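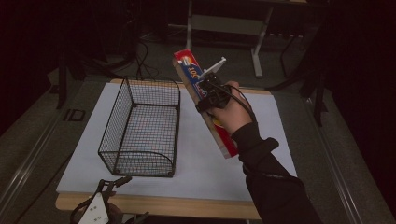
4.2 Baskets, boxes and what people do with them

Figure 3. Wire mesh basket on the white sheet, with a narrow red and blue box held beside it.

I should say straight off that I went into this part of the study thinking the basket hardly mattered. We were interested in packing order, and the basket was just somewhere for the groceries to go! Sorcha Doherty talked me out of that after our first afternoon of pilot sessions, and I'm glad she did.

The mesh one (Figure 3) is open at the top and you can see straight through the sides, so people could check what they'd already put in without leaning over. In the 120 sessions we ran with it, tall narrow boxes were the awkward items. Most people stood them up at first, then changed their minds and laid them flat along the length of the basket, which meant shuffling everything else about (there was a fair bit of muttering on the audio). We coded 794 placements in all, and Omid Bagheri and I went through the messy ones together until we agreed.

We kept the white sheet under everything for the whole of November. I'd wanted a patterned cloth, more like somebody's kitchen table, but the thin black wires got lost against it and coding the rim contacts took ages.

One thing I'd do differently is the starting position. We always put the basket on the left, lengthwise, and 2 of our left-handed packers asked if they could turn it round. We said no, for consistency, and I still wonder what their times would have looked like otherwise. Section 4.3 goes into handedness properly.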